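¿Hay ya algún robot que recoja la cocina de verdad?

Publicado en Hogar y electrodomésticos · 1217 visitas

zerska_
Llevo meses viendo vídeos de brazos que doblan camisetas y friegan vasos, y mi cuñado insiste en que espere a Navidad antes de cambiar el lavavajillas porque Modik va a sacar "algo gordo". Yo no me lo creo. Somos cuatro en casa, cocinamos a diario y lo que me quita tiempo es lo tonto: sacar los platos, ponerlos en el escurridor, guardar las legumbres que sobran, pasar un trapo. ¿Alguien ha visto uno funcionando fuera de un anuncio? No me sirven las aspiradoras, de esas ya tengo.

tornillo_flojo
Cómprate el lavavajillas. Lo de Modik lo llevan anunciando desde octubre del año pasado y sigue sin precio.

Woldegiorgis
Trabajo en mantenimiento en un taller de Sudmont, con brazos industriales, y te cuento lo que veo. Una máquina fija que coge siempre la misma pieza del mismo sitio va de maravilla. Cambia la pieza de postura y empiezan las paradas. En octubre probamos una célula nueva para vaciar cajas: de 60 piezas soltó o cogió mal 11, y eran todas iguales. Tu cocina es bastante peor que eso.

Cuando veas un vídeo, mira si está acelerado, si hay cortes y si alguien lo maneja a distancia. Pregúntate también qué pasa con el segundo plato, y con el que tiene un resto de salsa. Meter un plato en una ranura ya se hace, eso no lo discuto. Hacerlo en una mesa con el desayuno por medio, carne cruda en una fuente y un botecito destapado que se vuelca con mirarlo es otra historia, y yo de momento no dejaría a ninguno solo ahí.
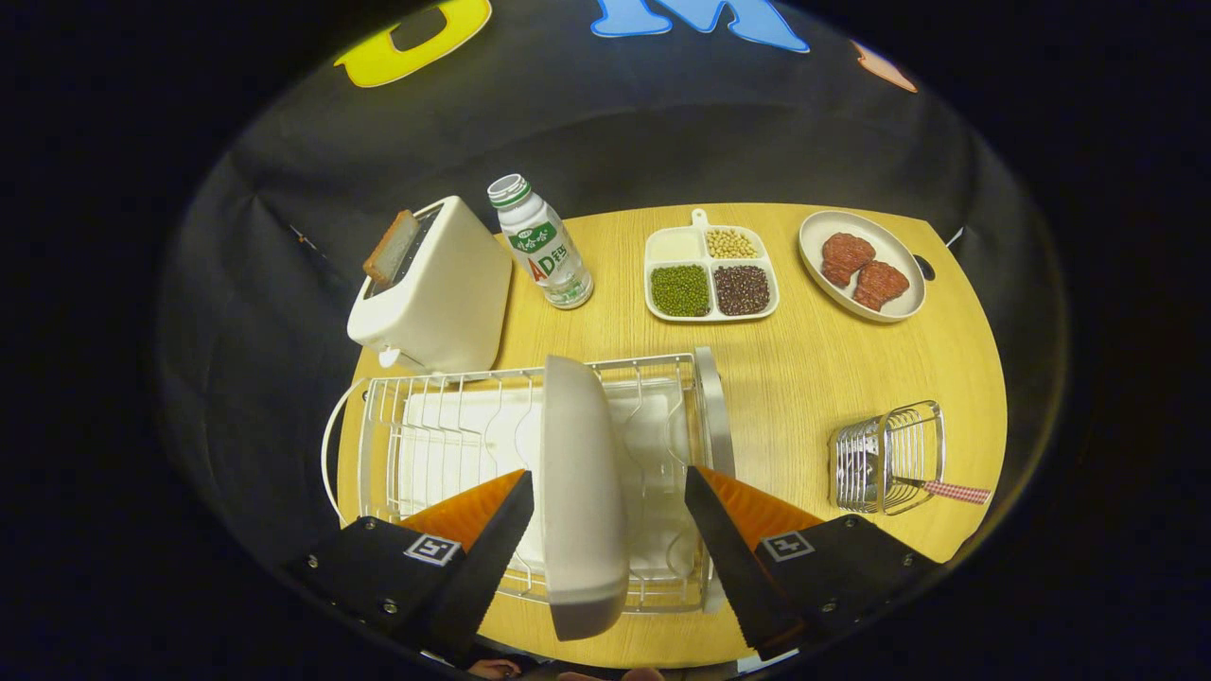 Por eso, si el lavavajillas te falla ya, no esperes. Tardas unos 30 segundos en vaciar una balda y no vas a encontrar máquina doméstica que te lo iguale por un precio razonable. Dentro de unos años ya veremos.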